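Ekbridge Key Hooks
Data card, version of May 2020

What this is

Ekbridge Key Hooks is a small collection of pictures about one household habit: keeping keys on wall hooks near the door. It contains 3000 pictures from 238 sessions. The collection was prepared at Pralent, and the hooks were put up in the rooms of our Prermont site. Please read this card before you use the files, especially the part about labels.

Why keys and hooks

Keys are small, shiny and they turn when they hang. A bunch of keys looks different almost every time. Clear hooks are also difficult, as the color of the wall comes through them. We could find many pictures of kitchens and shelves, but very few of key hooks, so we decided to make our own.

What is in the folders

sessions/ – the pictures, one folder for each session
labels/ – one text file for each session
walls/ – short notes about the wall, the panel and the hooks
splits/ – lists for training and testing

The test list has 15 sessions. They should not be used for training, also not for small trials.

How the labels are written

Every hook gets one of four words: keys, key, empty, unclear. "Keys" is for a bunch, "key" is for a single one. Hooks are numbered from left to right, even when the row is not level. If something stands in front of the hook and the labeler could not decide, the word is "unclear". Please do not change "unclear" to "empty" – we made this mistake in the February version and had to correct 100 labels.

A key which is not on a hook is written on a separate line with the word "loose". This line does not say to which hook the key belongs.

The green panel

Part of the sessions use a bright green panel at the corner of a plain white wall. The hooks on it are the clear adhesive type. The light on the panel is uneven and we did not correct it, so the same green can look quite different from one side to the other.

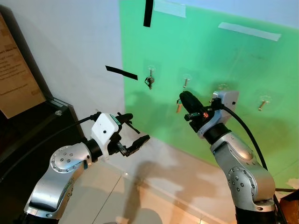
Green panel with four clear hooks in a row. A dark bunch of keys on the first hook, the second hook empty, a single gold-colored key off to the right.

Known problems

The notes in walls/ are not complete for the oldest sessions. File names that begin with "Ma" come from the first trial and have a different numbering, starting from zero. We plan to rename them in the next version.

Use

The collection is free for study and teaching. If you share a changed copy, please write in the README what you changed and keep the version line.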